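Cleaning and storing chrome hand tools

Most rust on chrome spanners starts at the edges, where the plating is thinnest. Wipe tools down after each use and wash them properly when grease has built up in the jaws.

Use warm water with a little dish detergent and a nylon brush. Enamel basins are easy to rinse, but lower the tools in by hand — a dropped wrench will chip the coating.

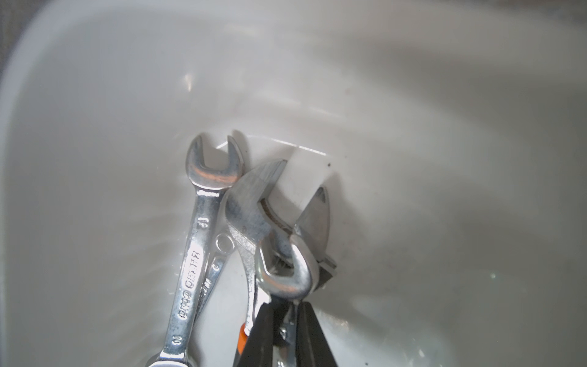 Avoid steel wool coarser than 0000. Bleach and pool acid attack chrome and should not be kept in the same cupboard. Dry each tool with a cotton rag, then apply a thin film of light machine oil.

Ratchets are not to be soaked. Water displaces the grease in the head and the pawl will corrode. Clean the outside with a damp cloth only.

Tiled walls suit a wash-up area, as oily splashes wipe off with methylated spirits. Reseal cement grout every 5 years, or sooner if it darkens when wet. 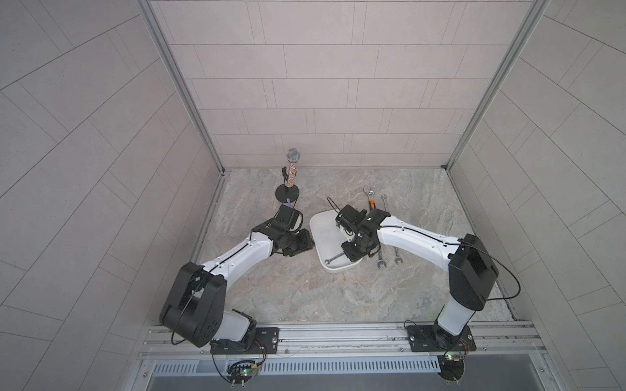 Storage

Line drawers with closed-cell foam. Cardboard holds moisture. Replace silica gel when the indicator changes colour.

2 comments

Yvonne Hartley: Does lanolin spray work in place of oil? My shed is near the coast.

Tsutomu Nakajima: It does, but it stays tacky — wipe the handles.

We use cookies to remember your settings. Accept | Manage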